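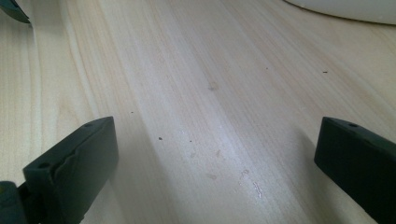 Ticket 151, attachment 1: both fingers open over the wood, nothing between them.

Print this page | E-mail this ticket

Opened by Elsie Kershaw, Sun 24 May
Hello Tatsuya, and thank you again for lending us the gripper for the Plevau open day, the kids loved it! My one trouble is that after 60 or so squeezes the handle got stiff and the fingers were slow to open. Could it be the spring?

Reply, Tatsuya Ishida
So glad it went well, Elsie! Please loosen the hinge screw a quarter turn, try 5 slow squeezes and let me know how it feels.

We use cookies. Accept | Settings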